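Keeping Water Bottles Sweet (and the Cupboard They Live In)

Last updated in January

I have a soft spot for water bottles, which will surprise no one who has opened a cupboard in my kitchen. We have tall ones and squat ones, and one from a swim meet that I can't bring myself to part with. For years I gave them a quick swish of soap at the end of the day and called that clean. Then one morning I took a long drink from my favorite and it tasted like the inside of a garden hose, and I decided it was time to do things properly!

Start with the everyday wash, and please don't skip it just because you only had water in there. Warm water, a drop of dish soap (a drop, really — it takes forever to rinse out the suds if you get carried away) and a long-handled brush that reaches the bottom. I use a Brisow brush with a bendy neck, but any brush will do if it gets into the corners. Rinse until you can't smell soap any more, then rinse once more for luck.

Now for the lid, where most of the trouble lives. If there's a rubber ring inside the cap, ease it out with the handle of a teaspoon. Never use a knife, as I have nicked two rings that way and both bottles leaked in my bag forever after. Soak the ring and cap in a bowl of warm soapy water while you do the rest of the dishes. A baby-bottle brush or an old soft toothbrush is just right for the threads and for the little channel the ring sits in.

For stale smells, put two spoonfuls of baking soda in the bottle, fill it with warm water, and leave it overnight with the lid off. For that chalky film you get with hard water, I use one part white vinegar to four parts water and give it 90 minutes. Please don't mix the two and screw the lid on. It will fizz, and you'll be wiping down the backsplash. And no bleach in stainless steel, however tempting it looks sitting there under the sink.

Sleeves come off and get washed on their own. Silicone ones can go in the dishpan with everything else, and if they're stubborn going back on, wet the bottle first and they slide up much more easily. Fabric ones I wash by hand and hang over the faucet. They take longer to dry than you'd think, so do them in the morning if you can.

Drying is the part I used to rush. Stand the bottle upside down on a rack, tilted a little so air gets in, and leave the cap beside it. I give mine 6 hours at the very least. If you put a damp bottle away with the lid screwed down, you'll be back to the baking soda before the week is out.

Which brings me to storage! Open shelves or a glass-front cabinet are lovely if you have the room, with the tall bottles at the back and the ones you grab every day in front. Bottles for the off season can go in a cardboard box, wrapped in a clean dish towel if they're the kind that scratch. I label my box on the short end, so I can read it when it's pushed to the back of the closet.
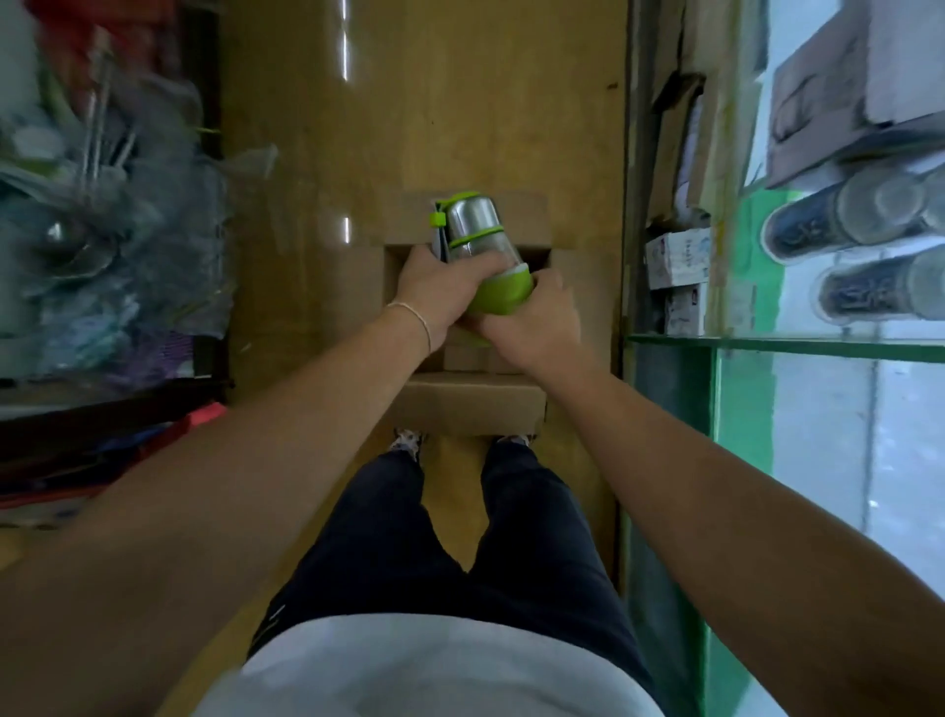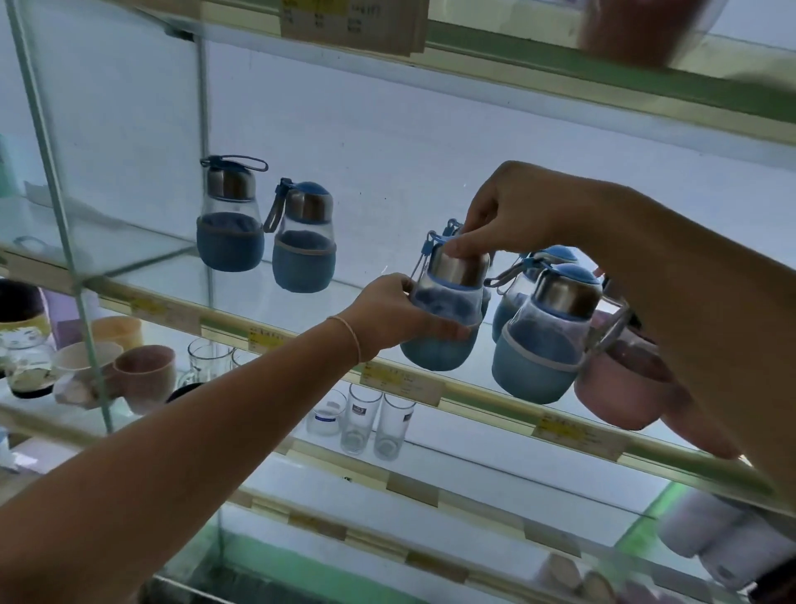

One reader wrote in to say that she keeps every spare rubber ring in a jam jar on the same shelf as the bottles, and that a spoonful of dry rice in a little cloth bag, left inside an empty bottle, keeps it from getting musty over the winter. She changes the rice each time she opens the cupboard for a good sort-out, and she leaves all her caps off, even on the bottles she's sure are dry.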